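Chapter 6
Heat, Water and Why Dinner Takes So Long

When I was 19 I shared an apartment over a laundromat with a guy named Ruairi Pringle, and we argued about pasta water more than we argued about rent. Ruairi was a lid man. He put the lid on, walked away, and came back when he heard it rattle. I liked to leave mine off so I could watch. I told him it made no difference, because water boils at the same temperature whether you cover it or not. He told me I was going to be hungry for longer than he was.

We were both right, which is a pretty annoying way for an argument to end (it took me a physics degree to find that out). This chapter is about why. By the time you reach the problem set you'll be able to say where every bit of energy from a stove burner goes, and you may start cooking differently. I did. 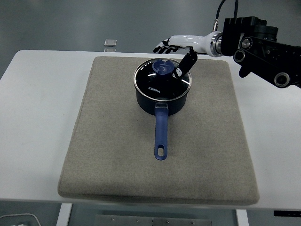

Let's start with a word that gets used badly all the time, including by me. Heat is energy on the move. It goes from a warmer thing to a cooler thing, and once it has arrived we don't call it heat anymore – we call it internal energy. Temperature is something else again. A bathtub of lukewarm water holds far more internal energy than a teacup of boiling water, but it's the teacup that will hurt you. If you only remember one sentence from Chapter 5, I hope it was that one.

Now think about a pot of water on a burner. Energy comes in through the bottom. Some of it raises the temperature of the water, and we already know how to work that out:

Q = mcΔT

Q is the energy, m is the mass, c is the specific heat, and ΔT is the change in temperature. So far so good! But energy is also leaving the whole time. It leaks out through the sides into the kitchen air, it radiates away, and it goes out the top with every molecule of water that breaks free and drifts off as vapor. That last one is the big one, and it was the one I'd ignored when I was lecturing Ruairi.

Evaporation is expensive. To turn one gram of water into vapor at its boiling point you need 2,260 joules, while warming that same gram by one degree Celsius takes a little over four. Look at those two numbers side by side for a minute. Every gram that escapes takes off with enough energy to have warmed hundreds of other grams by a degree. And you don't have to wait for a boil, either. Water evaporates at every temperature, and it does it faster and faster as it gets warmer, so the losses pile up just when you're getting impatient.

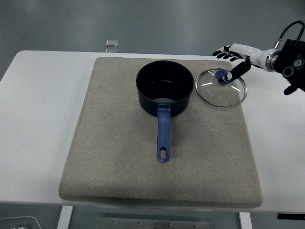
Cover the water and most of that vapor has no place to go. It meets a cooler surface, condenses, hands its energy over and drips back down. The air just above the water fills up with vapor too, so molecules are returning to the liquid nearly as fast as they leave it. The burner hasn't changed at all. You're simply keeping more of what you paid for.

Section 6.1 goes through conduction, convection and radiation one at a time. Section 6.2 is on latent heat, and it has the most algebra, so give yourself an evening. In 6.3 we put everything together and write an energy budget for 600 grams of water, first uncovered and then covered. I've kept the numbers friendly.

Before you turn the page, try this at home and write down what you get. Measure the same amount of cold water twice, use the same pot and the same burner setting, and let the pot cool all the way down between runs. Time each run to a full, rolling boil, once with a lid and once without. My own times last September were 326 seconds covered and 448 uncovered, a gap of 122 seconds. Yours will be different, and Problem 4 asks you to explain why, so hang on to your notes – you'll want the pot size and the burner setting in there as well.

Words to watch for in this chapter: latent heat, condensation, vapor pressure, conduction, convection, radiation, steady state.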